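Ovlow Word Table – Set-Up Guide

Section 3: Laying out a word round

Read this section before the first round. Section 2 covers cleaning and leveling the table.

3.1 Before you start

You need a clear white tabletop, the letter cubes, a word sign and a marker. Allow 14 minutes for the first set-up. Later rounds go faster because the outlines can stay on the table.

CAUTION: Letter cubes are small parts. Keep them away from children under 3 years old.

3.2 Drawing the outlines

1. Wipe the tabletop and let it dry.

2. Hold a cube flat where you want the first letter of the word to go and trace it lightly with the marker.

3. Trace the next outline to the right of the first. Leave a finger's width between them so a cube can be lifted without bumping its neighbor.

4. Repeat until there is one outline for each letter in the word.

Note: Hand-drawn outlines do not have to be perfect. If one comes out smaller than the cube, draw it again – a cube that covers its own outline is hard to check.

3.3 Writing the sign

1. Choose a short word. Four letters is a good length to begin with, and 5 is the limit for the standard sign.

2. Write the word in large capitals. Thin strokes are fine as long as the letters fill most of the sign face.

3. Stand the sign at the back of the table, facing the player.

CAUTION: Do not lean on the sign or use it to push cubes.

3.4 Setting out the cubes

1. Find the cubes that spell the word and check each one against the sign.

2. Add a few cubes that are not in the word. With RAIN on the sign, an S and an L both work well as extras.

3. Scatter all the cubes over the white surface. Mix the colors, and leave some letters sideways so that the player has to turn them.

4. Check that no cube is stacked on another and that the sign can still be read.

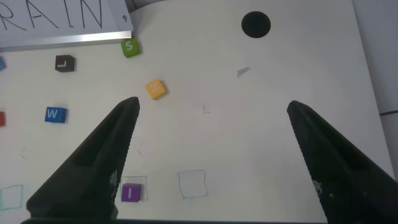

3.5 Playing the round

1. Read the word on the sign aloud once.

2. Move the cubes one at a time into the outlines, working from left to right.

3. Turn each cube until its letter is upright before going on to the next.

Note: To change the word, wipe the sign with a dry cloth. Stubborn marks are covered in Section 5.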